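Keeping Clerine Running: A Talk with Gert Moodley
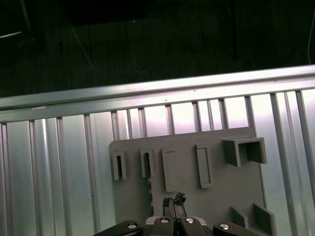
Gert Moodley has looked after the cell they call Clerine since it arrived at Mabaso, and he talks about it the way some people talk about an old truck. "Mornings I start with the screws on the fingers," he told me, pouring us both a coffee. "You put the driver on each one and feel whether it gives. If it gives, you snug it up and you write it down, and then you go and check the holders on the board too."

The writing down was Tane Te Moana's idea, back when the two of them set the cell up together one long December. The log now stands at 947 entries, and Gert is fond of it. "Tane said I'd thank him, and I did, eventually — it took one bad week with a slot that was out of line." After that week they began running 100 slow picks whenever the board comes off its mount, with Gert standing right there, listening.

I asked what he listens for. "A scrape, mostly. A part should slide into its sleeve and make hardly any noise. If I hear it rub, I stop everything and teach that point again, and it might take me until 11 to be happy with it." He laughed and topped up my cup — then went off to find me the log.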